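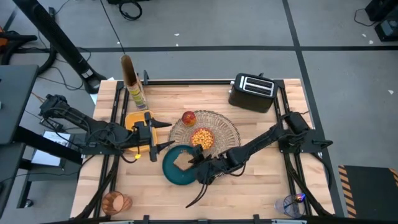 Tabletop with yellow plate.

Brurcombe Heritage Tours – progress report to the Sidholm Fund, January

The guided walking route between Brurcombe and Tavholm Abbey is on schedule. A total of 290 visitors joined the trial departures, against a target of 200. Group size remains capped at 20. Three guides have completed training under Shoaib Kakakhel. Signage for the abbey cloister is delayed – the supplier, Dönmez, now expects delivery in spring. Release of the second installment is requested.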